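Wireless body packs cutting out mid-show, community theater, 5 actors

Posted by Liam Mottram, Jul 2, 2023
Tags: wireless, musicals, small venues

We open a musical in August at the Ashworth, a converted grange hall with a low stage and the booth on the back wall. Five actors wear body packs, and the receivers sit in a rack in the booth with the stock whip antennas on the back panels. At our first run with mics, two of the packs dropped out for a second or so at a time, nearly always when the wearer was upstage and facing away from the house.

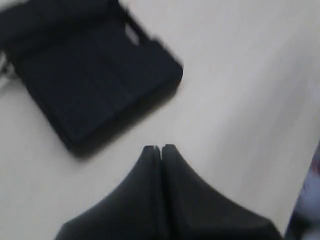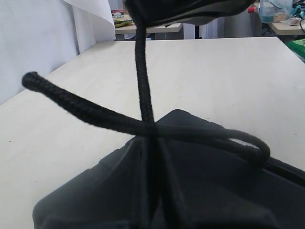

Black case or bag on the table, and the black drawstring bag with its braided rope.

The dropouts stay with the actor and the blocking. I swapped packs between two performers and the problem moved to the other pack, so I don't think the transmitters are bad. New alkaline batteries made no difference. All five channels were picked by hand from a list the previous sound person left taped inside the rack door. The costumes are heavy and the packs are worn at the small of the back under a lined vest. I have almost no budget. What should I change first?

Haris Khattak
Move the receivers. Your symptoms point to signal loss across the length of the room plus body absorption. A whip antenna on the rear of a metal rack, behind a booth wall, is close to the worst place for it. Put the rack in the wings or at the side of the stage with a clear line to the actors, and run the audio back to the booth over the existing snake. Long balanced audio runs cause very little trouble. Long radio paths through a full house cause a lot, and the house will be full of people on opening night, so expect things to get worse than they are now.

If the rack has to stay in the booth, remote the antennas. You need two matched antennas, low-loss coax of the correct impedance and a distribution unit. Mount them above head height, several feet apart, aimed at the stage. Do not use leftover cable TV coax of unknown age. Check the loss figure for your cable at your operating frequency before buying an amplifier for the line, as too much gain will overload the front end and give you a new set of dropouts.

Then look at the packs. The antenna should hang straight and stay off the skin. A coiled antenna, or one folded back against the pack by a tight belt, loses a good part of its range. Ask wardrobe whether the lining of those vests has any metallic thread in it.

Bradley Haworth
get better mics. we had the same thing at Vellthorpe and rented a set for the weekend, no problems after that

Ryan Birkett
Haris has the placement right. I would add frequency coordination, because a list taped inside a door is not a plan. Five transmitters running together produce intermodulation products, and if one of those lands on a working channel you get short hits that look a lot like range problems.

Procedure:
Turn all transmitters off. Scan with each receiver and note anything already on the air.
Pick a single group from the manufacturer's chart and take all your channels from that group. Don't mix groups.
Turn on the transmitters one by one, spaced a few feet apart on a table – never in a pile.
With all of them on, turn one off and watch its receiver. The RF meter should fall to nothing. If it still shows signal, change that channel and start the check over.
Walk the stage wearing each pack, back to the house, with somebody watching the meters.

Do the walk in costume. Repeat the scan on the day you open, at about curtain time, since neighbors and visiting crews change what is on the air.

Liam Mottram
Rack is now stage left on a cart, 3 feet off the floor, and we're using the snake for returns. No dropouts in act one. One pack still took two short hits in the act two dance number, so I'm going to redo the channels from one group as Ryan describes. Wardrobe is checking the vest linings.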